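Re: [growers] Slips going yellow after planting out

On 08/07/2022 the Clindville list member with the two raised beds wrote:

> I set out my slips in the last week of May and they looked fine for
> a while. Now the lower leaves are yellow and a few vines have stopped
> moving altogether. The bed had a full bag of compost plus lawn feed.
> Is it too late to start over? Also, how do you all cure yours? Mine
> went soft by Christmas last year.

Yellow lower leaves on their own don't worry me much. Slips often drop their first leaves after planting, and the new growth at the tip is the part to watch. If the tips are green and firm, leave them alone. If the tips are pale too, check the drainage. Push a finger in past the second knuckle a day after watering. If it comes out muddy, you are watering too much.

I would stop the lawn feed. It is mostly nitrogen, and you will get a lot of vine and thin, stringy roots. We made the same mistake on the Ramgate plot the first year we had it. The vines covered the path and we dug up very little worth eating.

It is late to start over where you are. Most of the kinds people grow here want at least 90 days of warm soil, and some want a good deal more. If you have gaps, you can cut a length of vine from a healthy plant, strip the lower leaves and bury it up to the top few. Keep it damp for the first week. You may get small roots from it, which are fine for roasting whole.
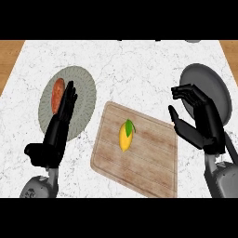 Small roots are worth keeping for the kitchen.

On curing, I think this is where your soft ones came from. Dig on a dry day, shake off the soil and don't wash them. Then keep them warm and humid for a week or more, out of the sun. A spare bathroom with a heater works. Ours go in the back room at Gedel on open racks with a damp sheet hung nearby. After that they go somewhere cooler, but never in the fridge. Cold gives them a hard center that won't cook out.

Handle them as if they bruise, which they do. Any that get nicked with the fork should be eaten first. Last season we lifted 236 pounds from the long beds, and nearly all the losses in storage came from one crate that had been dropped.

Wait at least 3 weeks after curing before you judge the flavor. Fresh ones taste of very little.
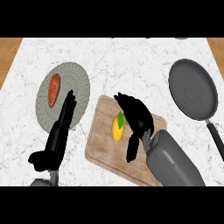
Sweet potato on a green plate.

For anyone ordering slips next year, Pasaribu will take group orders again. The minimum is 1,000 slips across the whole list, so we need several people to go in together. Last time we fell short and had to fill up with a kind that did badly in clay – I would like to avoid that. Send me your numbers off list, with a second choice in case the first sells out.

One more thing on the yellowing. Turn over a few leaves and look for fine webbing or specks. Mites like hot, dry corners, and raised beds against a wall are just the place for them. A hard spray of water on the undersides early in the day is what I do first.

Let us know what the tips look like.

--
To leave this list, send a blank message with "unsubscribe" in the subject line.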